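Checking a Special Meal Request Before You Fly

A meal request made through an agent is often stored with the agent and never reaches the airline. Check it at least two days ahead.

1. Find the airline's own booking reference. The Trallell confirmation shows two codes — use the shorter one.

2. Open Manage Booking on the airline's site and select each flight in turn. Requests are held per flight, so a return trip needs two.

3. Look for the four-letter meal code. VGML is vegan, GFML is gluten-free. "Requested" means it is still pending.
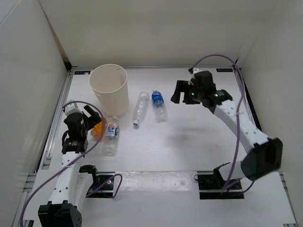
4. If the code is missing, add it again and save the page as a PDF. Connections sold under a separate reference have to be done separately.

5. Check again after any schedule change or aircraft swap. A rebooked flight can drop the code while keeping the seat.

At the gate, give the crew the code and your seat number.

Updated August, Rakiya Nwosu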